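Hetbridge Skills Lab – Robot Suturing Station
Daily Checklist, With Comments
Revised 19 June 2026

Please go through this before the first session and again whenever the station changes hands. Initial each line, and do write in the comments, even if it's only a word or two – we read every one of them on Friday afternoons.

1. Emergency stop pressed and released, both console and cart.
Comment: Fine on both. The cart button is stiffer than it was in February, so give it a proper push.

2. Arms move freely through their full range, no drift when hands are off the controls.
Comment: OK. If you ever do see drift, tag the station out and go have a coffee while we look at it. You will not be in trouble for stopping.

3. Instrument use log up to date.
Comment: Left instrument at 48 sessions, right at 15. The Radness sheet by the door has the retirement limits, and they apply to practice instruments too.

4. Cables and pulleys at the wrist checked under the bench lamp for fraying.
Comment: No frays found. Take your time on this one, please, it's the line people tend to hurry.

5. Needles counted out and signed for.
Comment: Signed. Count them back in against the same line, so nothing goes home in anybody's sleeve.

6. Practice pad secured, stain topped up, pad number written down.
Comment: Pad 114, from the Brorkeck box. Still good for another session, I'd say.

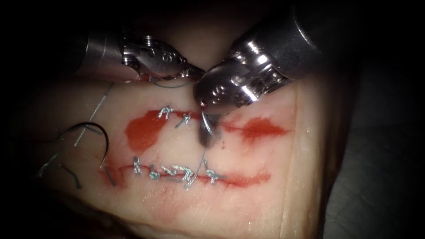

Reading time: 2 min

7. Instrument tips kept in view whenever the arms are moving.
Comment: Both tips close together over the upper cut, which has two stitches in it so far, with the lower row of five beneath. Lovely to see the knots sitting right on the line.

8. Loose needles and thread kept track of during the exercise.
Comment: One curved needle lying on the left side of the pad with its thread attached. Our rule is that a needle is either in the jaws or parked where you can see it, and please look for the long strand before you swing an arm across.

9. Arms parked, power down, Sastry cover on.
Comment: To be initialed at close.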